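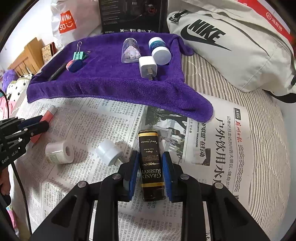
Tall black tin with gold trim, newspaper spread out underneath

How to save your own seed and keep it until spring

I started saving seed with one pot of marigolds and a brown envelope, and now there's a whole shelf of it in the hall cupboard. It costs next to nothing and it's easily my favourite job of the gardening year! If you can pick a dry pod and write on a packet, you can do this.

What to start with

Peas, French beans, tomatoes, lettuce, marigolds, nasturtiums and poppies are all lovely first choices. They mostly pollinate themselves or don't much mind if they don't, and the seed is easy to find. Leave courgettes and squashes for another year, as they cross with anything nearby and you can end up with some very odd (and sometimes bitter) fruit.

Check the packet your plants came from. If it says F1, the seed you save won't come true to the parent. You'll get something, and it may even be nice, but it won't be the same plant.

Pick your parents in June

Go round while everything is growing well and tie a bit of wool on the best plants. Look for the strong ones, the early ones, the ones the slugs left alone. With lettuce you want the last plant to bolt, so don't save from whichever shoots up first in a hot week. Then leave those plants alone. It's hard to walk past a perfect row of peas and not eat them, I know.

Peas and beans

Leave the pods on the plant until they're brown and papery and the seeds rattle inside. If the weather turns wet before that, pull up the whole plant and hang it upside down in the shed. Shell them on a dry day and throw out anything shrivelled, mouldy or with a neat little round hole in it.

Tomatoes

Now this one is fun, in a slightly disgusting way.

Choose a very ripe tomato, cut it across the middle and squeeze the seeds and jelly into a jam jar. Add a splash of water and leave it somewhere warm (and not where you eat) for two or three days. Stir it once a day. You may see a skin of mould on top, and that's fine. The jelly round each seed breaks down and the good seeds sink.

Fill the jar with water, let it settle, and pour off the bits that float. Do that a few times, then tip what's left into a sieve, rinse well and spread the seeds on a plate. Don't use kitchen paper, they stick like glue. Give them a stir with your finger each morning so they dry as separate seeds.

Flowers

Marigold heads just pull apart into little dark needles. Poppies are even easier: wait until the holes open under the cap, bend the stem over a paper bag and shake. Birdie Park on our allotment site reckons she got 3,000 seeds from one armful of poppy heads, and she's been giving them away ever since.

Drying

Most failures come from putting seed away damp. Spread everything out thinly on old newspaper or plates, indoors, out of the sun and with a bit of air moving. Two weeks is a good rule for most things and big beans like longer. Never use the oven, even on its lowest setting. A dry bean should snap or shatter if you hit it with a hammer, and if it only squashes, wait another week.

Packets and tins

Paper envelopes are best for the seed itself. Write the name, the year and anything you'll want to know later ("climbing, purple pods, very late"). Write it before you fill the packet, or the pen goes through.

Then put the envelopes in a tin with a tight lid. Old tea, biscuit and whisky tins are all great, and a tall one holds a surprising number of packets standing on end. Wash it, dry it properly, and leave the lid off overnight to get rid of any smell. I put a spoonful of dry rice in a twist of cloth at the bottom. Keep the tin somewhere cool that stays at the same sort of temperature. A shed is too hot one day and freezing the next, and mice love it.

Testing before you sow

Lay ten seeds on damp kitchen paper, fold it over, slip it into a plastic bag and leave it somewhere warm. Check after 8 days, and give slow things like parsley longer. If six have sprouted you've got 60 per cent, so just sow a bit thicker. Under half, and I'd use them all up this year or start again with fresh.

As a guide, parsnip and onion are really only good for a year or two, peas and beans for three, and tomatoes will often go on for five or more. Lyle Mahmoud swears by some tomato seed of his that's nearly ten years old, and he gave me a pinch last Tuesday, so I've got a jar lid of it on the windowsill now and I'm checking it far too often.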